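4.3 Checking the wrist camera and the open position of the gripper

Do this check after every change of fingers, and also when the arm was moved to another kitchen or workroom. You need the hand controller, a soft dry cloth and the 4 mm hex key from the Melby tool bag.

Caution: Keep your hands away from the fingers while the arm is enabled. Press the stop button before you touch the gripper body.

1. Switch on the controller and wait until the start screen is complete.

2. Select the slow mode. The speed must show 40 or lower.

3. Drive the arm in front of a large flat surface of one color, for example a cabinet door or a panel. Stop before the gripper touches it.

4. Open the gripper fully with the command OPEN. The fingers must stop by themselves, without a knocking noise.

5. Open the camera page and look at the live view. Both black fingers must be visible, one at each side of the yellow body, with their tips far apart.

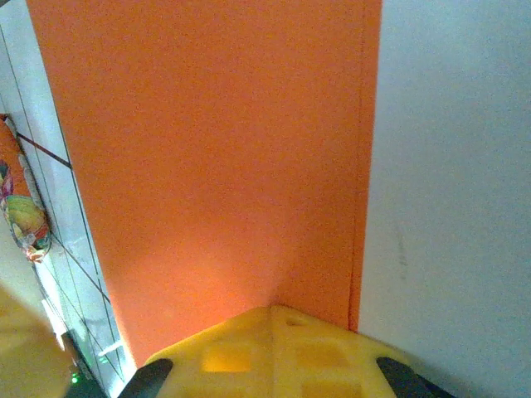
6. Compare the left finger with the right finger. If one of them stands clearly more inside than the other, press the stop button, loosen the four screws of the finger holder and set it again as described in section 4.2. Tighten the screws crosswise.

7. If the view is cloudy, press the stop button and clean the lens with the dry cloth. Do not use kitchen cleaner, it makes the cover dull.

8. Release the stop button, close the gripper and open it one more time. Save the position with STORE.

Note: A bright reflection on a smooth surface is normal and does not disturb the check. When the reflection covers a finger tip, turn the wrist a little and look again.

Note: If the message 284 appears after STORE, the position was not saved. Repeat from step 4. When the message comes again, please write down the software version and contact the Prellance service in Trurnach.

Section revised by Sevim Akgül, September 28, 2026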